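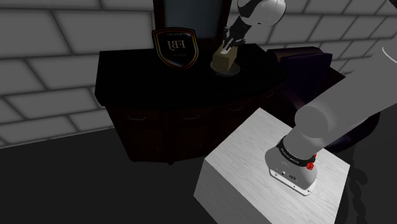 The gripper at the top of the cube, in the dresser room of our simulator.

Friday club again, and I came home so pleased with everybody that I've put the kettle on and am writing it up before tea (sorry, it'll be a ramble). We've been working in simulation since August, and the Allville kids have well and truly moved in. They call the world Zista, and each pair gets to furnish a room in it. I won't pretend I'd have chosen a backwards FBI plaque for my own dresser, but I've grown rather fond of it!

The job this term is simple to say and fiddly to do: bring the arm down over the little tan cube, close the fingers, lift. Orvokki Suominen, who is far more patient than I am, had her group try 13 different approach heights, and they wrote every one of them in the big exercise book with the colour-coded tabs. My lot preferred guessing. We had a long and quite cheerful argument over whether the wrist should be angled at all, and I still haven't made up my mind.

Next week we'll start moving the dish about, so the program can't just learn one spot by heart. Bring a jumper, the hall heater is still playing up.

Recent posts
Spanos and the runaway wheel
Our first go at Destier
Line followers, take 6
What I packed for regionals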